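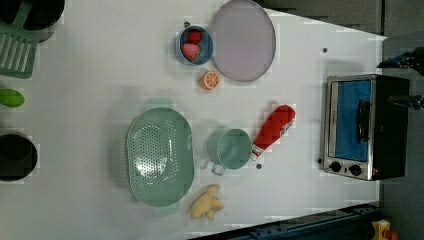 Toy kitchen table with the toaster oven, seen from above.

Lilian Mohamedi teaches kitchen tasks to a robot arm at Jernari by steering it from a remote station. She has recorded 52 runs since May.

"You slow down a lot," she says. "With your own hand you grab a mug and don't think. Through the controls you have to pick where to hold it."

The oven door took her longest to learn. "I kept pulling straight back. It wants an arc, and the arm faults if you fight it."

Darcy Kowalchuk, who trains the models, asks operators to keep the fumbles in. "If she misses the banana and goes back for it, I want that run," he says. "The clean ones are easy to get."

Mohamedi works in one-hour blocks and stops after five. Her wrists get sore by Friday. She would like a lighter controller, and Kowalchuk says one is on order.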